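Unit 3: Setting Up and Maintaining the Simulated Kitchen Cell
Course handout, Valtville Technical Institute
Prepared by Solange Grewal and Damir Todorova

Purpose of this unit

Students will bring the Lullosum cell from a cold start to a state in which a manipulation task may be run. The cell exists in simulation only, but it is to be maintained to the same standard as the physical cells in Room 617. Settings left over from an earlier group remain in force until someone changes them.

Before starting

Sign out the cell in the log kept by Mathias Tanner. Load the default kitchen file and confirm that the version number matches the one on the board. Do not edit the default file directly – save a copy under your group name.

Setup procedure

1. Start the simulator with physics paused.
2. Load the arm model and send it to the home position. Joint values should match Table 2.
3. Check the hinge limits on each cabinet door. A door that swings past its limit will pass through the neighboring panel and spoil the contact readings.
4. Release physics and watch the doors for 16 seconds. Any door that drifts without being touched has its hinge friction set too low.
5. Open each camera view in turn and save one still from each.

Checking the camera views

The side view is used to judge door position. Fixed edges in the room, such as window bars and tile lines, serve as references when a camera has been moved by mistake. Compare each saved still with the reference set before recording any data.
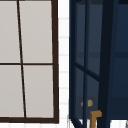
Figure 3. Side view: window at left, tiled wall strip, and navy cabinet with glass-paneled door.

Note the slant of the door frame in Figure 3 relative to the upright post beside it. Small knobs and brackets are poor reference points, as they may appear slightly blurred.

Faults and repair

If a still does not match, reload the camera file first and the scene file second. Report faults that remain to Ayantu Admasu, with the log attached. Groups should not adjust hinge values on their own – these are shared with the Travmont exercise in Unit 4.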